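Stikley Supply Room: Progress Report to the Medina Fund
Second report, April to September 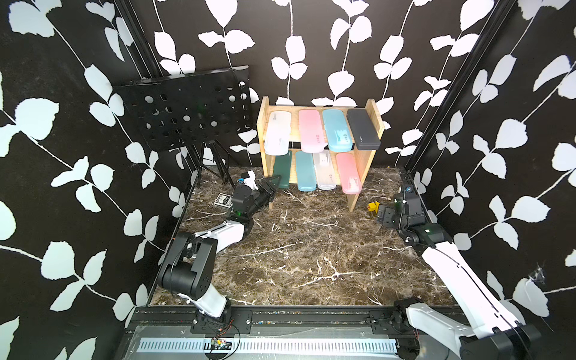

Pencil cases upright on the two-tier shelf, four to a tier. The folding music stand is on the left.

Prepared by Violeta Henríquez, program lead, 29th September

1. What the grant is for

The Fund awarded us 2000 dollars to set up a lending and giving-out service for school supplies at the Stikley center in Cuvutville. The service covers pencil cases, exercise books, basic math sets and a small number of larger items that children need for music lessons but that families often can't store or buy. The first report covered the planning stage. This one covers the period from April, when the first order was placed, to the end of September.

2. Summary

The service opened to families in the last week of the summer break. We have given out 114 filled pencil cases. The music stand loans have begun on a small scale. Spending is 126 dollars over the grant, and the difference has been met from the center's own supplies budget. Two parts of the plan are behind: the exercise book order and the printed list for schools.

3. Pencil cases

We changed the way we handle these after the first month. In the original plan the cases were to be kept flat in boxes, sorted by school grade. When families came in, someone had to lift out several boxes and open them to show what was there. It was slow, and younger children mostly picked whatever was on top.

Cases are now shown standing on a small two-tier shelf made of light wood, with the rest of the stock kept in the cupboard. The shelf holds four on each tier. Colors at present are white, pink, light blue and dark gray on the upper tier, and dark green, teal blue, a see-through white and a see-through pink on the lower one. Children choose a color from the shelf and we bring a filled case in that color from the cupboard. The ones on display stay where they are.

The cases do not all behave the same way on the shelf. They lean, and the one at the right end of the lower tier tilts out past the edge. We have looked at a low rail across the front of each tier. Emrys Gough, who looks after the building, can fit one from offcuts at no cost to the project. I would prefer a removable one so that the shelf can still be wiped down easily, and we will settle this in October.

Demand by color has been uneven. The gray and the dark green went first among older students. The see-through cases have been asked for mostly by families whose school requires them in exams, which we had not planned for. We have now set aside a supply of these for the exam season and will not give them out before then unless a school letter is shown.

Each filled case contains two pencils, a pen, an eraser, a sharpener and a short ruler. The ruler was a late addition. The shorter cases would not close over the one we first bought, so we exchanged the whole batch with the supplier. There was a small restocking charge, shown in section 6.

4. Music stands

The grant application included 30 days of free loan for each music stand, renewable once. We kept to that. The stands are the black folding type with a perforated desk and tripod legs. One is kept set up beside the pencil case shelf so that families know the loans exist. Before we did this, very few people asked.

Feedback from the first borrowers has been good on weight and less good on folding. Several stands came back with the legs folded but the desk still open, and one was returned with a wing nut missing. We have since started showing each borrower how to fold the stand before it leaves the building. It takes a few minutes and there have been no further problems with returns.

Two families asked whether they could keep the stand past the renewal. We agreed in both cases, as no one was waiting. If the waiting list grows we will need a firmer rule, and I would welcome the Fund's view on whether long loans fit the purpose of the grant.

5. Work that is behind

Exercise books. The order was placed with Grarkent in good time, but the lined books arrived with the wrong spacing for the lower grades. The replacements have been promised twice. We have not paid for this part of the order and will not until they arrive. In the meantime we have given out plain paper pads from the center's own stock, which is a fair substitute for drawing but a poor one for handwriting practice.

Printed list for schools. The plan was to give each school in Cuvutville a one-page list of what we hold. I held this back on purpose. There was little point in advertising exercise books we did not have. The text is written and the list can go to print within a week of the delivery.

6. Spending

Grant received: 2000 dollars
Spent to date: 2126 dollars
Difference met by the center: 126 dollars

The overspend has two causes. The first is the restocking charge on the rulers. The second is that we bought more see-through cases than planned once the exam requirement was known. Neither should come up again. The unpaid part of the Grarkent order is not in these figures — it will be covered by the center when it falls due, and we are not asking the Fund for more money in this period.

Receipts are kept at the Stikley office and copies can be sent on request.

7. Next period

Fit a front rail to the shelf, if the removable version works.
Receive and check the replacement exercise books before signing for them.
Print and send the list to schools.
Replace the missing wing nut and buy a few spares.
Review the stock of see-through cases ahead of the exams.
Ask families which items they still had to buy elsewhere. We have heard glue sticks and colored pencils mentioned more than once, but have not asked in any organized way.

The next report is due in the spring. Questions about the loans or the building can go to Emrys Gough at the center, and anything about spending or orders should come to me.

Violeta Henríquez
Stikley, Cuvutville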